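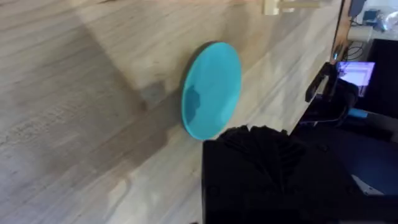
Nindavel, May 2022

I've spent the afternoon teaching the arm to pick up a turquoise disc, and I'm quite worn out! Gianni Zanetti lent me his hand controller, so I steer and the arm copies me – in theory, anyway. Coming in low over the table with the soft black fingertips right up against the rim is the fiddly bit, and I kept holding my breath. I've saved 12 goes so far, wobbles and all, and I'd like 139 before I let it try alone.

Contact Custora | © 2022 | Back to top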